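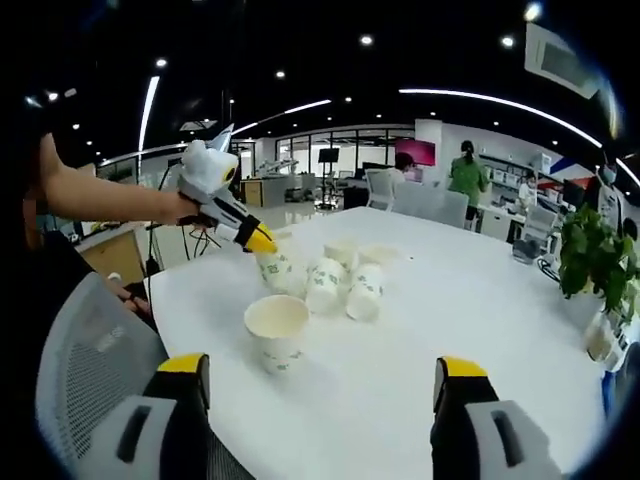 손가락이 분명히 벌어져 있는데 기록에는 계속 닫힌 값으로 나온다고, Ostton에서 2월에 첫 메일이 왔습니다. 영상과 숫자가 서로 맞지 않으니 이 기록으로 학습을 시작해도 되는지 모르겠다는 내용이었습니다. 우리 Zorkisden 팀은 그날 오후에 종이컵 과제의 수집을 멈추었습니다.

문제가 된 것은 손에 들고 쓰는 그리퍼의 벌림 폭 값입니다. 종이컵 과제에서는 작업자가 그리퍼를 손에 들고 탁자 위의 컵을 다룹니다. 서 있는 컵도 있고 넘어진 컵도 있어서 팔의 방향이 자주 바뀝니다. 이때 케이블이 당겨지면 커넥터가 조금 기울고, 폭 센서의 신호가 짧게 끊어집니다. 신호가 끊어지면 프로그램은 오류를 표시해야 합니다. 그런데 우리 프로그램은 마지막으로 받은 값을 그대로 계속 저장했습니다. 화면에는 경고가 없었고, 작업자는 이상을 알 수 없는 상태였습니다.

처음에 우리는 원인을 잘못 생각했습니다. 카메라와 센서의 시간이 어긋났다고 보고 동기화 설정을 다시 했습니다. 설정을 고친 뒤에도 같은 증상이 나왔습니다. Heffernan 작업실에서 케이블을 손으로 천천히 돌려 보았을 때 값이 멈추는 것을 확인했고, 같은 동작을 반복하면 증상도 반복되었습니다.

계획한 3,000건 가운데 2,983건이 이미 저장되어 있었습니다. 거의 끝난 시점이어서 모두에게 아쉬운 일이었습니다. 지금은 저장된 기록을 처음부터 다시 검사하고 있습니다. 영상에서 손가락이 움직이는데 폭 값이 변하지 않는 구간을 찾아서 표시합니다. 영상에서 읽은 폭과 센서의 폭이 5mm 이상 다르면 그 기록은 학습용 묶음에서 뺍니다. 뺀 기록은 지우지 않고 별도의 폴더에 보관합니다.
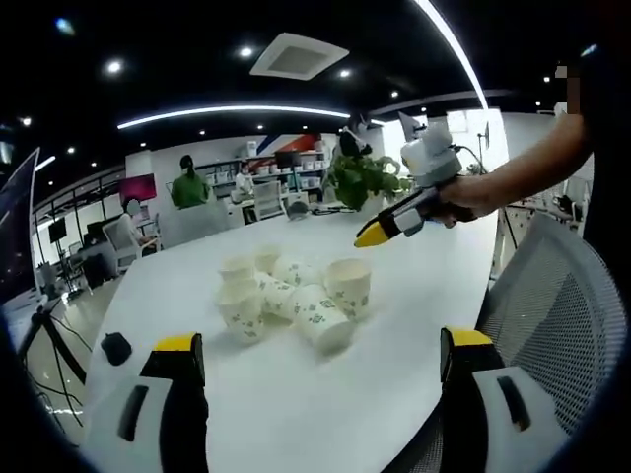 종이컵 과제의 작업 탁자. 오른쪽에 손으로 든 그리퍼가 보인다.

수집은 다음의 변경을 적용한 후에 다시 시작합니다. 먼저 케이블을 손목 쪽에 한 번 고정합니다. 커넥터가 직접 힘을 받지 않게 하기 위한 것입니다. 고정 밴드는 너무 세게 조이지 마십시오. 프로그램은 신호가 끊어지면 빈 값을 저장하고 소리로 알립니다. 소리가 나면 하던 동작을 중단하고, 그리퍼를 탁자에 내려놓은 다음 커넥터를 확인해 주십시오. 그 기록은 이어서 쓰지 않고 새로 시작합니다.

또 25분마다 점검 동작을 한 번 넣습니다. 손가락을 끝까지 벌리고, 끝까지 닫고, 다시 벌리는 동작입니다. 화면의 숫자가 같이 움직이는지 눈으로 보아 주십시오. 그리퍼 두 대를 함께 쓰는 경우에는 한 대씩 따로 점검합니다. 두 대를 동시에 움직이면 어느 쪽의 값이 멈추었는지 구별하기 어렵습니다.

Stistorbridge에서도 같은 커넥터를 사용하고 있습니다. 아직 신고는 받지 않았지만, 이미 보낸 기록이 있으면 검사 스크립트를 먼저 실행해 주시기 바랍니다. 스크립트는 공유 폴더의 점검 항목 안에 있습니다. 비슷한 증상을 본 분은 그리퍼의 번호, 발생한 시각, 케이블이 어느 방향으로 당겨졌는지를 적어서 Zorkisden 팀에 보내 주십시오. 재검사의 결과는 다음 호에 싣겠습니다.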